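Sonard oval soap dish, gray/white

Bought this in February after the old one cracked. Went through 3 dishes in a year so my standards are not high, I just want the soap to stop turning into paste.

Good stuff first. The slats. They run parallel across the gray part and the bar sits up on them, air gets under, soap is firm again by lunch. My old Praria was flat on the bottom and every bar left a puddle of goo. Rim is see-through white, looks nicer than I expected at the price, doesnt show water spots much.

Size is fine for a regular bar. The big Leitão bars hang over one end. Cut them in half.

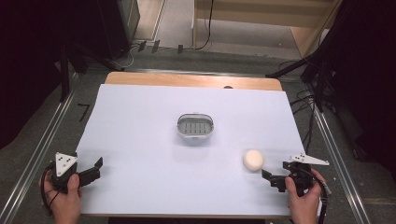
Mullness Housewares Club - Bath & Kitchen Desk

Dish is on the white board there, with the round cream sponge ball next to it. I got the ball seperately and now keep both by the sink. Would not try to fit the two in the dish together, the ball rolls off and the soap gets shoved to one side.

Cleaning: gunk does collect between the slats. Old toothbrush, warm water, done. Let it go 3 weeks once and had to soak it overnight, my own fault. No stains so far.

Gripes. It slides on a wet counter, no feet worth mentioning. A folded washcloth under it helps but looks dumb. And the light rim shows every hair in a bathroom with a dog.

Sponge ball, quick word. Soft, lathers well, takes forever to dry. Squeeze it hard and leave it out of the dish. Mine still hasn't fallen apart.

Would buy the dish again, yes. Maybe one for the kitchen too if they do it in a darker color. Still want feet on it.

Posted Apr 23, 1999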